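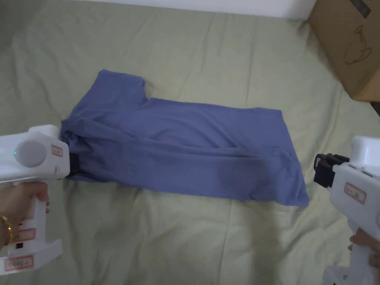
4.2 The bed as a folding table

I went into this study thinking I'd be writing about airers and ironing boards, and I ended up writing mostly about beds. When I sorted the diary entries by where the folding was done (all 3398 of them, over seven months, with far too much tea), the bed kept coming up, even in homes that had a perfectly good table free. So this section stays in the bedroom, and I'll come back to the kitchen in 4.4.

Some of the appeal is plain size. A T-shirt laid out sideways takes up a surprising amount of room once you include the space your elbows want, and a double bed gives you that with plenty over for the piles. One diarist in the Breta flats told me she'd tried folding on top of the chest of drawers for a week, to please me I think, and went back to the bed because things kept sliding down behind. Another one liked being able to kneel. I hadn't put posture on the diary form at all, and I wish I had!

The other part is harder to pin down, and it has to do with cloth lying on cloth. A made bed is a bit grippy. Pull the hem of a T-shirt straight on a polished table and the whole shirt comes with it; do it on a cotton sheet and the far end mostly stays where you left it. The trouble is that the sheet moves too. Smooth a sleeve down with any force and you get wrinkles running off under the shirt, and then it's anyone's guess whether the line you're looking at belongs to the shirt or the bed. People in the Zarham group complained about this much more than the Breta lot, and I suspect that's down to thinner sheets, though I didn't test it properly.

4.2.1 Colour, and losing sight of an edge

I got rather keen on colour, probably keener than the diaries strictly justify. Folding depends on finding edges: the hem, the side seam, the neckline. On a pale sheet a mid-blue T-shirt is easy going. You can see the neckline dip and the sheet showing through it, and you know straight away which way up you are. Necklines were the landmark people mentioned most in their notes, well ahead of sleeves. ("Find the neck and you've found the shirt," as one entry has it, underlined.)

Dark things are another matter. Once a dark garment is bunched, its shadows and its folds run together, and the outline tells you very little about what's in there. Figure 5 has a good case of it, on a sage-green bedsheet. I showed it to a handful of colleagues at Grultora and asked them to name the item. I got "shirt", I got "towel", and I got one very confident "pyjamas", and I wouldn't like to swear to any of them from the picture alone. The paler sheet does help with where the heap stops. It's no help at all with what's going on inside it.

This matters for how I coded the diaries. In the November round I had a single box for "unfolded", which lumped together a shirt lying flat and a shirt in a heap. They are very different jobs. A heap has to be opened up first, usually by picking up whatever corner comes to hand and giving it a shake, and people rarely wrote that down as part of folding. When I asked them about it they said things like "oh, well, obviously". From the second round on I split the box in two, and the recoding was finished on 30th June. The earlier entries were recoded from the notes wherever there were notes, and left out of Table 6 where there weren't.

Figure 5. A dark blue item in a crumpled heap on a rumpled bedsheet. There are dark shadowed creases on its right side. 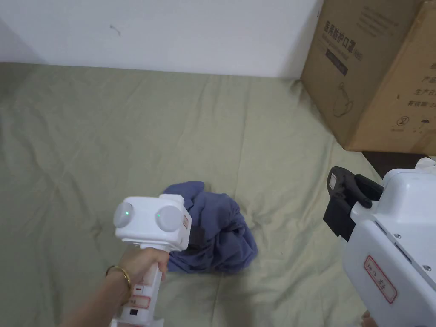
4.2.2 Folding in thirds, folding in halves

Now for the folds themselves. Most of the 13 households had a house style, and most were quite sure theirs was the normal one. The long fold came first nearly everywhere, side to side, so that you end up with a narrow strip of shirt stretched across the bed, and after that people went their separate ways. The Frade families tended to bring the hem up to the neck and stop. Elsewhere it was thirds, and in one home a sort of roll that I never managed to copy, even after three goes and a lot of patient correction.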